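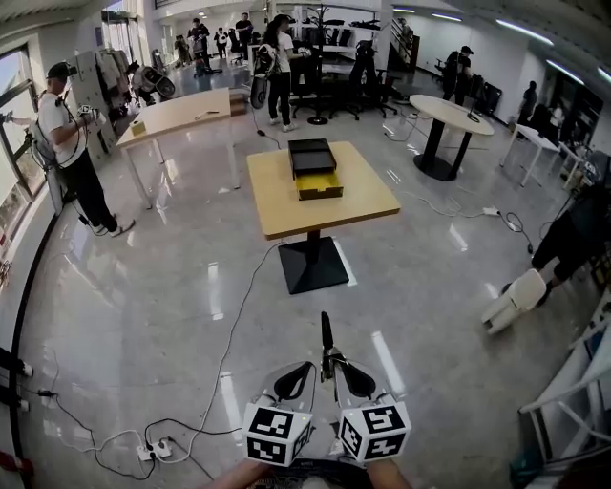 The square table on the ground floor, light wood on a black pedestal.

About us

Welcome to Verschueren, and thank you for wanting to know a little more about who we are. We are a small language school in Kovbridge, teaching Dutch, French and English to grown-ups of every age and every level of nerves. If you have ever stood in a bakery with the whole sentence ready in your head and then pointed at the loaf instead, you will be in very good company with us.

The house we teach in was built in 1779 for a cloth merchant, and the front stairs still lean a bit to the left (hold the rail, please). Griet Vanhove started the school upstairs with one evening class and a blackboard she had been given by her old primary school. She had meant to do it for a winter. The winter went on rather longer than planned, and the class grew into two, then a Saturday group, and eventually we had the ground floor as well.

Griet still teaches beginners' Dutch and wouldn't dream of letting anybody else have it. Anouk Kuipers looks after French and our reading evenings, where we get through one short novel a term with plenty of stopping to argue about it. Luuk Goossens takes the English conversation groups, and Amber Declercq is the friendly voice on the telephone who will help you find the right level, move you if it turns out to be the wrong one, and remind you that your book is still at home on the kitchen table.

We keep our groups to 7 people at most, so that everyone gets to talk and the shy ones can't hide for long! A course runs for twelve weeks and costs 265 euros, with the coursebook included. There is no exam at the end unless you would like one, in which case we will happily prepare you for it and fret along with you on the day.

You are very welcome to come and have a look before you make up your mind. Our summer open day is on 10th July, with short taster lessons all through the afternoon, coffee in the courtyard and Griet's almond cake for as long as it lasts – come early, is our advice. New courses begin after the summer, and there is a second, smaller intake in November for anyone who has been putting it off.

Bicycles can go in the passage beside the house. If the front door is shut, ring the lower of the two bells and give us a moment to come down. The upper one belongs to the neighbours, who have been very patient.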